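Ticket 2998 - Pine table, wall side: wobble and power strip
Status: open, waiting on part
Site: Dellstead, back room
Opened: March

Reported problem
The table against the wall rocks when anyone leans on the front edge. The strip on the wall also cuts out now and then, and whatever is plugged into it goes off for a second or 2. The reporter asked whether the two are connected.

Checks so far
Pushed the table back tight to the wall. Rocking is less but not gone. Put a level on the top in both directions. Left to right is fine, front to back is low at the front.

Looked underneath. It is a Storkalell top on four screw-in feet. The front left foot had backed out of its insert and the thread in the wood is chewed up. The other three are tight.

Checked the strip. Wiggled a plug in each outlet with a lamp on it. No flicker. Then moved the table in and out by hand and the lamp dropped out twice. The cord from the strip goes down behind the back edge, and the table has been pressing on it.

State of the table at the time of the visit:
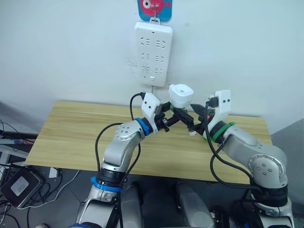
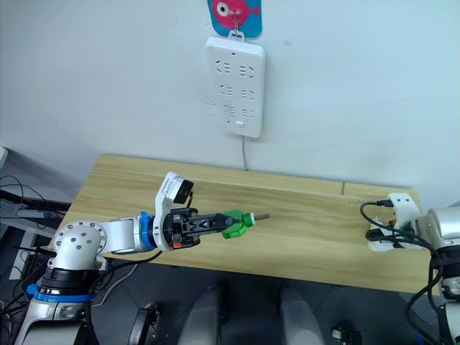

Done on site
Pulled the table out 40 mm and put two felt stops on the back edge so it can't be pushed flat to the wall again. Ran the lamp for 100 minutes after that with the table being bumped every so often - no dropouts.

Turned the bad foot back in with a wood shim as a stopgap. It holds, but it will work loose again.

Still to do
1. Replace the cord. The jacket has a flat spot where the table sat on it. I would not leave it long term even though it tests fine.
2. Fit a new threaded insert, one size up. Pavlović has them in stock, Grasura does not and quoted three weeks.
3. Recheck level once the insert is in.

Note for whoever picks this up: the foot is metric, M8. The first insert I brought was the wrong thread. Please don't move the felt stops until the cord has been changed.

Next update when the part arrives.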